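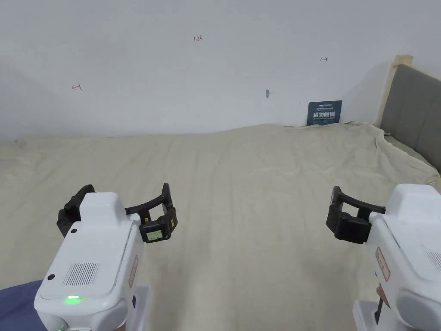
How to make a bed with a fitted sheet that stays smooth

Written by Assunta Messina

When I moved into my first rented room I thought that making a bed is something everybody knows. Then I bought a new mattress and for two weeks I was sleeping on wrinkles. After that I started to do it in a fixed order, and now I can write it down.

What you need

One sheet of the right size. Please measure the mattress before you go to the shop, also the depth. Mine is 29 cm deep with the topper, and the first sheet I bought was made for a thinner one. The corners came off every night.
Some free space on both sides of the bed. If your bed stands against a wall, pull it out by the width of your foot.
A spray bottle with plain water (only if the sheet is very creased).

Step 1. Take everything off

Remove the pillows, the duvet and the old sheet. Leave the mattress open to the air while you have your breakfast. Brush off crumbs and hair with your hand.

Step 2. Find the long side

A fitted sheet is nearly square to the eye, so look for the label inside. On most of my sheets it is sewn at a bottom corner, but on the Esness one it is at the top. I put a small stitch of blue thread at the head end of each sheet and I don't have to search any more.

Step 3. Begin at the difficult corner

This is the corner by the wall, at the head. Lift the mattress a little and pull the sheet well under it, not only over the edge. Then do the opposite corner, at the foot. Going diagonally keeps the cloth straight. The last two corners will feel tight, and they should.

If you have an upholstered headboard, push the mattress away from it by a hand's width first and push it back at the end. Otherwise your knuckles will rub on the fabric.

Step 4. Smooth it

Put both palms flat in the middle of the bed and move them slowly apart, towards the sides. Long folds that run from corner to corner mean that one corner is pulled more than the others. Go back and loosen it. Do not try to press such a fold away, it will return.

For small creases, spray a little water, smooth with the hand and wait until it is dry.

Step 5. Tuck the sides

Walk along each side and push the hanging cloth under the mattress with your fingers straight and the palm down. By the wall the cloth likes to collect in a bunch, so check there last.

A question from a reader

Aqeel Jadoon asked what to do with a flat sheet. Tuck the foot end first, then fold each corner like the paper on a parcel, and leave the head end for last.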